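Reading time: 5 min

Review: the Kurnatari household simulation kit, used for a small study on reaching and opening

I have had the Kurnatari kit on my work machine since early March, and I tested it the way most people in our group will use it, by running a real comparison on it. The question came from Kristine Tan. She wanted to know whether a policy that sees through a head view and a wrist view does better at finding and opening things than one that sees through the wrist view only. Jomar Sarmiento wrote the training code. I did the setup and most of the complaining.

Installation took an afternoon. The manual skips the step where you point the renderer at the texture folder, and without it every wall comes up plain gray. Benjie Aquino had the same trouble and found the setting in the sample project.
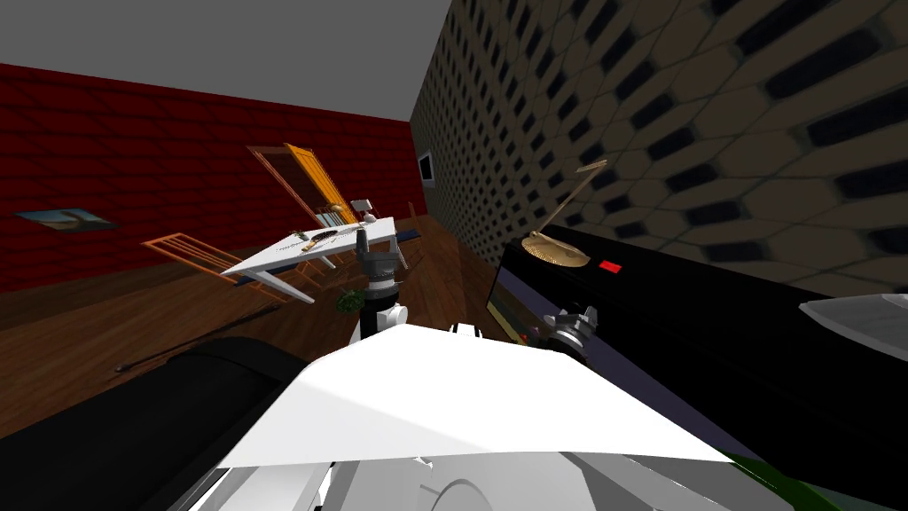

The rooms are the best part of the kit. You get 12 of them, and each can be re-textured, so the same floor plan can be used for training and then changed enough to be a fair test. The textures are bold, sometimes ugly, and that helps. A brick wall meeting a hexagonal tile wall gives the head view two very different backgrounds to work with, and a long black counter with a glossy top is hard on any depth estimate. Our policy did worst near dark, shiny furniture, in training rooms and test rooms alike. I would count that as a useful result, and we would have missed it with the flat colors in Trondell, the package we used before.

For the comparison we trained on 1,000 demonstrations per condition and used 6 rooms, with the other 6 held back. The two-view policy reached the right piece of furniture more often in the held-back rooms. Once the arm was close, the gap between the two mostly went away. Charito Malabanan read through the failures and sorted them, and the pattern she found was simple: the wrist-only runs tended to fail early by heading for the wrong place, and the two-view runs tended to fail late, at the grasp.

Close-up work is where the kit is weaker. Handles and knobs are built from very few polygons, and dark interiors give the wrist view almost nothing to go on. You can raise the light level per room, but the setting is global, so fixing the inside of a cabinet washes out the rest of the kitchen.
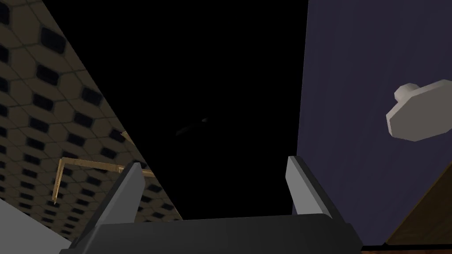

Wrist view with the gripper open, a white knob at the right and very little detail in the dark area ahead.

Contact is acceptable. Fingers slip off small knobs a bit too easily at the default friction, and we ended up raising it. Castillo, the add-on for doors and drawers, is sold separately and needs its own license key. It worked on the first try.

Speed was fine with one camera and noticeably slower with two. Saving both views to disk filled my drive twice before I turned compression on — it is off by default, and it should be on.

Support comes through the Wololex forum. I asked five questions and got answers to all of them, one with a patched file attached.

I would buy it again for studies on search and reaching. For fine grasping I would wait for better handle models, or make your own, as Jomar is doing now.

Macario Ventura
March 29, 2020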